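# Grivmont Background Casting: FAQ 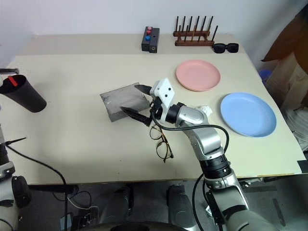

Gray block on a cream tabletop.

**What is Grivmont?**
We book extras and small speaking parts for TV series and independent films shooting in and near Wastidville. Our office is on Aryee Street, upstairs from the post office.

**Do I need acting experience?**
No for background work. For speaking parts we ask for one earlier credit, and student films count.

**How old do I have to be?**
16 or older to register on your own. Younger performers need a parent or guardian to fill in the form and stay on set the whole day.

**Does it cost anything to sign up?**
Registration is free. If anyone asks you for money in our name, don't pay it, and let us know.

**What is Skindport?**
It's a crime drama and our biggest booking at the moment. Season 2 started filming in May. The harbor market episodes need 600 extras in total, spread over several shooting days. Register once and you'll be considered for all of them.

**When does registration close?**
Mon 8 July at noon. Forms that come in later go on the general list for other productions.

**What photos should I send?**
One of your face and one full length, both taken in daylight. Skip the filters and sunglasses. Selfies are fine.

**Can I choose which day I work?**
You can mark days you aren't free. After that the production decides.

**What should I wear?**
Your booking email will say. Bring a second outfit in plain colors, with no logos and no bright white.

**Can I take pictures on set or post about it?**
No. Phones stay in the holding area, and you'll sign a form agreeing not to share the story before it airs.

**Will I meet the cast?**
You may work close to them. Please don't ask for autographs during the shooting day.

**When do I get paid?**
By check, after the production approves your time sheet. Hand the sheet in before you leave or payment will be late.

**I forgot my booking code. Where is it?**
It's in the subject line of your confirmation email. Codes for Skindport begin with 702.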